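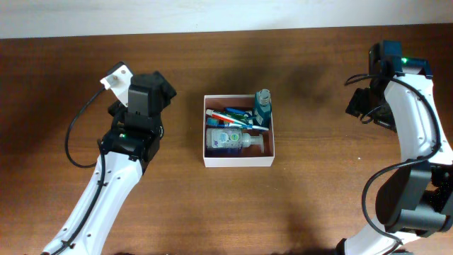
I love a guest bathroom box. When people stay over they always forget something, and they never want to knock on your door at 11 at night to ask for toothpaste, so a box of basics sitting out where they can grab what they need makes everyone happy! A square box with an open top is my favorite kind to fill. Small upright bottles go in a back corner, like the little teal one, and a pump bottle can lie on its side along the front with the brushes and tubes piled up behind it.

My friend Zoila Arboleda got me started on these when I stayed at her place one December and found one on the dresser. I've been making my own ever since, and I've changed my mind about a lot of it along the way.

What you need

An open box, square or close to it, with sides tall enough to hold a bottle up
Toothpaste and a couple of new toothbrushes
Floss or floss picks
Mouthwash in a small bottle
Hand lotion or body wash with a pump
A hand towel or washcloth to go next to the box (optional, but so nice)

Step 1: Pick the box

Bring your biggest bottle with you if you're shopping for a box, or at least measure it. I once came home with a gorgeous narrow one and my pump bottle stuck out of it like a flagpole. A box you already have is great too. Wipe it out with a damp cloth, let it dry all the way, and check the corners for grit.

Step 2: Lay everything out first

Put it all on a table before anything goes in. You'll spot the doubles right away (I had three half-used flosses, all mint). Check that caps are tight and toss anything that's past its date. Opened toothpaste goes back to your own bathroom. Guests should get a fresh tube.

Step 3: Corners first

Start with the bottle that has to stand up. Push it into a back corner so two walls are holding it for you. It can be taller than the box, that's fine, and it makes the whole thing look fuller and more cheerful.

Step 4: Lay the pump bottle down

Lock the pump before you do this. On most bottles you press the head down and twist until it catches, but some come with a little clip around the neck instead. Turn the bottle over above the sink for 20 seconds and watch for drips. If it leaks even a tiny bit, stand it up or swap it for something with a screw cap. Then lay it along the front with the label facing up so people can tell what it is.

Step 5: Pile in the dental things

Long skinny items go in last, across the space that's left. I put them on a slant, which lets a brush fit that would be too long going straight across. Keep new toothbrushes in their wrappers, or use travel caps. Don't fuss over making it neat! A loose heap is easy to dig through, and color does a lot of the work. Blues and greens with one bright red or orange thing mixed in always look good to me.

Step 6: Give it the grab test

Reach in and pull out each thing with one hand. If the rest comes up with it, take one item out and try again.

Step 7: Add a note

Mine says "Please use anything, keep the toothbrush." Giuliana Giraldo writes hers on a luggage tag and ties it to the tallest bottle, and I'm absolutely stealing that for the next one.

Refilling

I go through the box after every visit, while the sheets are in the wash. Wipe the bottles, replace the brushes, and turn the box upside down over the trash to get the fluff out. Extra toothbrushes live in a drawer at my house, and I stock up whenever they go on sale.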